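Zahnradsatz Garura – Teile, Aufbau und Prüfung
Readme zum Teilepaket, Projekt Jadidel

Stand: 2018-01-11
Bearbeitung: Tianyou Su

Inhalt des Pakets

Das Paket enthält die Unterlagen zum kleinen Zahnradsatz, der im Projekt Jadidel als Übungs- und Messobjekt dient. Zum Satz gehören 3 lose Stirnräder und ein weißer Ring, um den die Räder herum montiert werden. Zeichnungen, Stückliste und Messprotokolle liegen in getrennten Ordnern. Wer nur die Maße braucht, kommt mit dem Ordner "messung" aus.

Ordner

zeichnungen – Blätter für Rad und Ring, jeweils als PDF und DXF
stueckliste – eine Tabelle, Trennzeichen Semikolon
messung – Protokolle, eine Datei pro Durchgang
fotos – Aufnahmen der Teile auf der Unterlage
alt – Stand vor der Umbenennung, nur zum Nachschlagen

Benennung

Der Satz hieß bis September intern "Burik". Der Name steht noch in einigen Kopfzeilen der Protokolle und in den Dateinamen unter "alt". Gemeint ist derselbe Satz. In der Stückliste wurde er durchgehend durch "Garura" ersetzt. Die Radnummern sind gleich geblieben.

Messung

Im Ordner "messung" liegen 263 Protokolle. Jedes Protokoll enthält Radnummer, Bohrungsdurchmesser, Kopfkreisdurchmesser, Planlauf und eine freie Bemerkung. Gemessen wird in Millimetern, Dezimaltrenner ist das Komma. Beim Einlesen mit englischer Spracheinstellung werden die Werte sonst als Text übernommen.

Die Bohrung wird an zwei um 90 Grad versetzten Stellen gemessen, eingetragen wird der Mittelwert. Weichen die beiden Werte deutlich voneinander ab, steht das in der Bemerkung. In 12 Protokollen fehlt der Planlauf, weil die Messuhr zur Kalibrierung war. Diese Felder sind leer und nicht mit Null gefüllt.

Vor dem Messen werden Grate an den Zahnflanken mit Schleifpapier, Körnung 800, abgenommen. Danach das Rad ausblasen, auch die Bohrung. Die Flanken nicht polieren.

Montage

1. Dunkle Unterlage auf den Tisch legen und glatt ziehen. Auf der weißen Tischplatte sind die Zähne schlecht zu erkennen.
2. Ring flach auflegen.
3. Räder mit der Bohrung nach oben neben den Ring legen und auf Späne prüfen.
4. Das erste Rad aufsetzen und von Hand drehen. Es muss ohne Druck laufen.
5. Die übrigen Räder nacheinander aufsetzen und jedes Mal erneut drehen.
6. Klemmt ein Rad, wieder abnehmen und um einen Zahn versetzt einsetzen.

Kein Fett verwenden. Bei einem früheren Durchgang wurde gefettet, die Werte dieses Durchgangs sind in der Bemerkung mit "F" gekennzeichnet und sollten nicht mit den anderen gemittelt werden.

Lagerung

Die Räder liegen einzeln in Beuteln, der Ring in der flachen Dose mit der Aufschrift Szénási. Nach dem Gebrauch bitte alles zurücklegen und die Entnahmeliste abzeichnen. Fehlende Räder nicht aus einem anderen Satz ergänzen, die Bohrungen sind verschieden.

Bekannte Fehler

In der Zeichnung des Rings fehlt die Angabe zur Fase an der Innenkante. Sie wird in der nächsten Fassung nachgetragen. Die DXF-Datei des Rads öffnet in älteren Programmen ohne Beschriftung, die Geometrie ist vollständig.

Teile auf der Unterlage

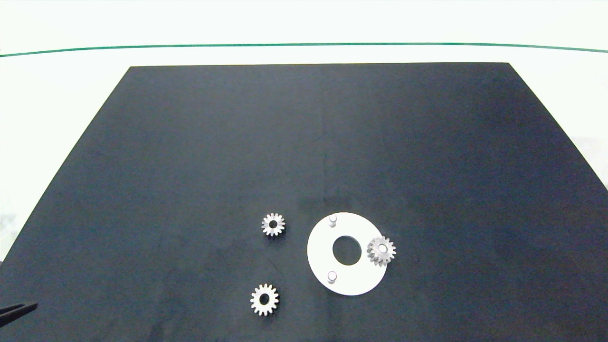
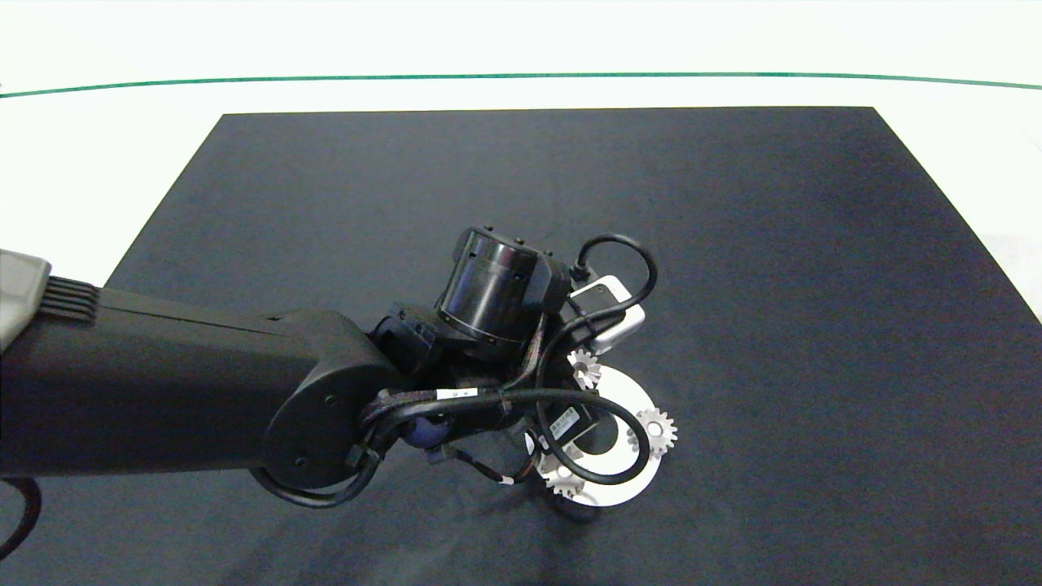 Teilepaket Garura, Ausgabe 3, Blatt 12

Zahnräder und Ring auf dunkler Unterlage, beide Aufnahmen.

Die Fotos sind nicht maßstäblich und ersetzen die Zeichnung nicht. Zähnezahl und Bohrung bitte immer der Stückliste entnehmen. Für eigene Unterlagen können die Aufnahmen mit dem Vermerk "Projekt Jadidel" übernommen werden.

Änderungen und Korrekturen an Tianyou Su, bitte mit Radnummer und Dateiname des Protokolls.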